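Aug 31, 2019

# Workshop tips: handling a desktop processor, with notes from the Uvley open day

I went to the open day at the Uvley workshop in Markholm to see the robot bench, and came home with a page of notes on working inside an old desktop. Most of them apply just as well if you are doing the job with your fingers at the kitchen table. The demonstration I stayed longest for was the processor work on a Dell tower.

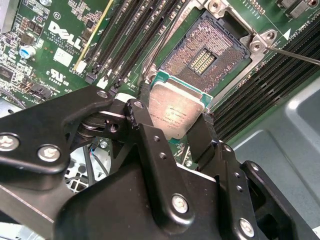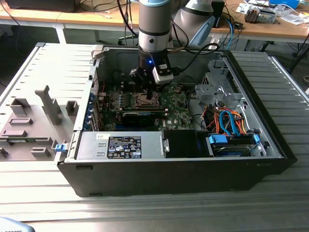
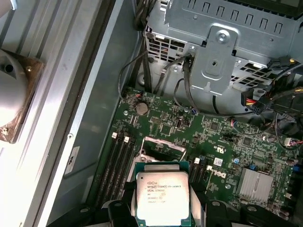 **Do I need a robot, or any special tool, to change a processor at home?**

Your own hands are enough for this kind of socket. You need a screwdriver for the cooler, some thermal paste, a lint-free cloth and a little isopropyl alcohol. A robot is useful to people who handle the same part many times over, and that was the case the staff were making at the open day.

## Before you start

- Shut the computer down, unplug it, and hold the power button in for a few seconds.
- Lay the tower on its side on a flat, steady surface. Working on an upright case means reaching in sideways, and that is how things get dropped.
- Put the side panel somewhere you won't step on it.
- Touch bare metal on the case before you touch any part, and again whenever you come back from getting something.
- Look up the processor list for your exact board. Two chips can be the same size and still not work in the same machine.

## Holding the chip

Hold it by two opposite edges and keep your fingers off the contacts underneath. The gripper I watched holds it by the edges too. You don't need to squeeze hard.

Find the notches and the small corner mark before you are over the socket. If you have to turn the chip around, do it well away from the board.

## The socket

The pins in this type of socket are thin and bend easily. Open the lever, lift the load plate all the way, and leave nothing hanging over the pins -- sleeves included. Lower the chip straight down. It should sit flat under its own weight. If it rocks, lift it straight up and check the notches again. Don't slide it into position.

Closing the lever takes more force than most people expect. That is normal as long as the chip was flat to begin with.

## Paste and cooler

Wipe off all the old paste. A pea-sized dot of new paste in the middle is fine for most desktop chips, though larger ones may want a bit more. Tighten the cooler screws a few turns each, going corner to corner.

## If you go to one of these days

The handout said the Uvley bench had logged 2213 placements since May, and they are aiming for 4000. I can't check either number. A smaller stand from Pascu had a screw-sorting tray with nearly 1000 screws in it, and I would have liked one for my own shop.

Get there early, since the group at each bench was limited. Wear shoes you can stand in for 3 hours. Ask to see a slow run if they offer one -- the full-speed runs are hard to follow from behind the rope.

Parking in Markholm was full by mid-morning. I used the lot on the Hultham side and walked over.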